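**Roxana Căpraru** · Saturday, May 6, 2023

**1/** I want to write down how we lost most of a week to a fault in the pads of our grippers. We looked for it in software, and it was in the part which costs the least. Maybe this thread saves a few evenings for another small team.

**2/** Background for those who do not follow me: at Brumadstead we record tabletop tasks with hand-held grippers. A person does the task with one gripper in each hand, and the recordings are used to train Odska, our two-arm robot. The project is called Piltach. The fingers on the robot are the same as the ones we hold.

**3/** The task was a simple one. Take a piece from its stand, bring it to the middle of the table, put it down upright, let go. We had recorded 876 episodes of it since January and Odska did it well enough that we showed it to visitors.

**4/** Then on Monday it started to drop things. The grip closed, the arm lifted, and halfway to the table the piece began to turn slowly between the fingers and came out. The controller reported a good grasp every time. No warning, no error code, nothing in the log.

**5/** The third drop is the reason I call this a safety matter and not only a nuisance. The robot still believed it was holding the piece, so it continued the move. The piece had fallen under the wrist, and the arm pressed down on it until the force limit stopped the motion. My colleague had his hand on the table at that time. He was not hurt. But he was closer than he should be, and so was I.

**6/** We stopped the robot work that afternoon. Looking back, it should have been stopped after the first drop. We had a rule for collisions and a rule for lost camera signal. For "it let go of something" we had no rule, so each of us decided alone, and each of us decided to try one more time.

**7/** What we checked first, in this order: the new model, the old model, camera calibration, finger width calibration, the clock offset between the two sides, the supply voltage of the finger motors. The old model dropped the piece too. This should have told us something, but we read it as "calibration" and spent two days there.

**8/** Segura, who builds our mounts, was the one who asked when the pads had last been changed. I had to say that I did not know. There was no record. I looked through our purchase mails and the last set was ordered in January.

**9/** I ran my thumb over the robot's pads and they felt like a polished table. New pads hold your skin a little when you slide over them. These did not. The closing force was correct and the width was correct, and both numbers say nothing about friction.

**10/** The worse part came when we looked at the recordings. The hand-held pads had been wearing too, and people are very good at hiding this. You feel the piece start to move, so you squeeze harder, or you tip the wrist a few degrees, or you put it back and take it lower. You do it without thinking and you call the episode a success.

**11/** I watched every episode again at slow speed. In 47 of them the operator corrects a slip. Most of these are in the newest part of the data, the part we had trusted most. Odska learned the wrist tip but it has no feeling in the fingers, so it tips at the wrong moment, with a light grip. I think this is why the new model was even worse than the old one, but I cannot prove it with so few runs.

**12/** We also tried to save the situation with cloth tape over the rubber. I do not recommend it. It held well on the first evening, then the adhesive moved under load and the cover started to shift on the finger. A cover that shifts is harder to notice than bare rubber that slips, and it changes the closed width as well.

**13/** From the sessions with the hand-held grippers. Please look at the faces of the pads. 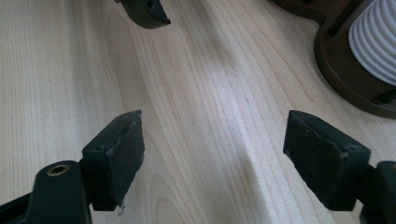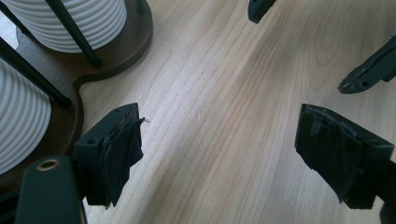

**14/** What we changed. Pads now have a log sheet, one line for each finger, with the date of mounting. The software counts how many times each gripper closes, and at 2,000 it asks for an inspection and will not start a new session until a person has confirmed it. The number is a guess. We will move it when we know more.

**15/** Before each session there is a pull test. Close on a flat test strip at the normal force, pull with a small spring scale, write down the value at which it slides. It takes a minute. If the two grippers differ a lot, we change all the pads and not only the bad ones.

**16/** Wiping the pads is now part of the setup as well. Dust alone was enough to lower the pull value, more than I expected. We use a damp lint-free cloth and wait until the rubber is dry. Alcohol made one of our old sets hard, so I stay away from it - your rubber may be different.

**17/** On the robot side: if the finger width changes during a lift by more than a small margin, the arm stops where it is and holds. It does not finish the move. We get some false stops with soft objects and I accept them for now.

**18/** And one dropped piece means a stop, hands off the table, and a line in the incident book, also when it looks harmless. Whoever sees it calls it. You do not need to ask me first.

**19/** The 47 episodes are taken out of the training set but not deleted. I would like to label the moment of the slip in each one, because a model that can recognize it would be useful to us. Not this month.

**20/** Open question for people who mold their own fingers: which rubber hardness do you use for smooth, hard objects, and how long does a set last for you? Segura wants to try a softer mix with a fine pattern on the face. I am afraid it will collect dust even faster. If you have measured values, I would be very glad to see them.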